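Skondura 142 Folding Fabric Screen

Item no. 1316
Supplier: Mevov
Category: Room dividers / Freestanding

The Skondura 142 is a freestanding folding screen for dividing rooms, closing off storage corners and giving a plain backdrop behind tables and counters. It has a metal frame and pleated fabric infill. No wall or ceiling fixing is needed. The screen folds flat for storage and can be set up by one person.

Frame

The uprights are steel tube with a powder-coated finish. Neighboring sections are joined by hinges that swing in both directions, so the screen can stand in a zigzag, a shallow arc or an L. Each upright ends in a plastic foot. Feet are a push fit and can be replaced without tools.

Do not set the screen in a straight line. It has no base plate and depends on the angle between sections to stay upright. The minimum angle is marked on the top hinge of each pair. On carpet with a deep pile, open the sections a little further than the mark.

Fabric

The infill is a woven polyester, pleated vertically and held top and bottom on a spring rod. The pleats are heat set and stay in place after washing. To remove a panel, press the lower rod upward until it clears its socket, then tilt it out. The upper rod comes away the same way. Fabric panels are sold singly under the spare parts list.

Colors in stock: dark brown, sand, charcoal. Colors to order: moss, white. Dye lots vary slightly between deliveries. Where several screens will stand side by side, order them together.
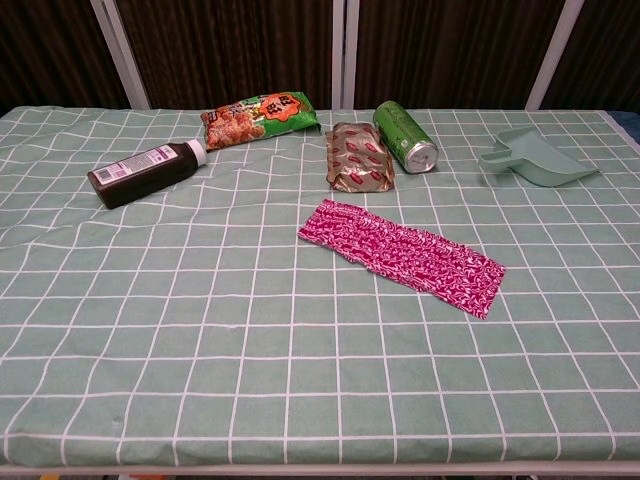
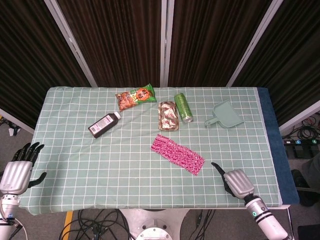

Table with a green and white grid cloth, brown pleated fabric behind.

Light and sound

The fabric is translucent, not blackout. A window directly behind the screen will show as a lighter area through the darker colors and more clearly through sand and white. For full shading, order the lined version, which adds a second layer of plain cloth on the rear side. The lined version is heavier and must not be used on the optional casters.

The screen is a visual divider. It takes a little of the edge off hard rooms but carries no acoustic rating, and we do not recommend it for separating phone desks. See the Sedus page for upholstered partitions.

Care

Vacuum the pleats from top to bottom with a soft brush. Remove spots with a damp cloth and mild soap. Machine wash cold in a laundry bag, hang to dry on the rod, do not iron. Wipe the frame with a dry or slightly damp cloth. Solvent cleaners will dull the coating.

Check the hinge screws after the first 2 weeks of use and tighten if needed. The hex key is clipped inside the left-hand upright, under the cap.

Accessories and spare parts

Single fabric panel, all colors
Lined fabric panel, dark brown and charcoal only
Spring rod, pair
Plastic feet, set
Locking casters, set (unlined version only)
Linking clip for joining 2 screens
Carry bag by Ateş, with shoulder strap

Delivery

The screen ships assembled and folded, in one carton. Stock colors leave the warehouse on the next working day. Moss and white are made up in batches, with the next batch due in November. Please check the carton for damage before signing. Returns are accepted in the original packing; washed panels cannot be returned.

Questions on trade orders and custom colors go to Gonçalo Magalhães in the contract department. Please quote the item number.

Page last revised Friday, May 27, 2022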